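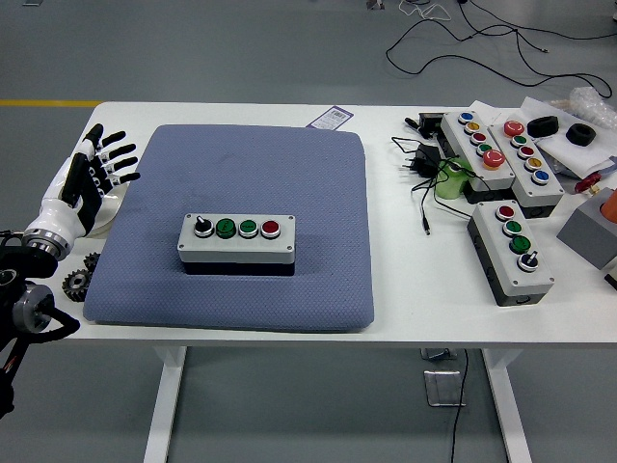
The four-control box on its pad, with the left hand open beside it.

Home | Guides | Hands and arms | Forum | Contact

Recording button presses your model can learn from

I've been teaching our robot to work control boxes for a few weeks now, and the bit that took me longest to get right was the collecting, long before any training happened. So here's how I do it (steal whatever's useful!).

1. Put one box on a soft pad. A bare tabletop lets the box skate away when a finger pushes it. Ours sits in the middle of a blue-grey cushion pad, and the other boxes stay over on the right until it's their turn.

2. Choose one task and say it out loud. "Press the red button" is a task. "Use the box" isn't! With two green buttons next to each other, I name them by position: the one beside the selector, the one beside the red.

3. Start with the hand open and clear of the box. I begin every take from an open hand, then vary how far away it is.

4. Move the box between takes. Turn it a bit, slide it a bit. I do 40 takes per task and shift the pad itself after every 6.

5. Leave some mess. I used to tidy the table completely, and Balthasar Eder talked me out of it. Cables, spare boxes and bits of paper can all stay, as long as nothing blocks the hand.

6. Label as you go. Task, button, pressed or missed. Keep the misses, but in their own folder, and stop the recording once the finger has lifted off again.

Our set, which we call Kakard, had 2,461 takes when I last looked, and I threw out 163 because I'd started moving before the recording did. Remedios Calvo now does a countdown for me and it's helped loads.

Selector switches need a different grip, so I'll write those up separately.

We use cookies to remember your settings. Accept | Manage cookies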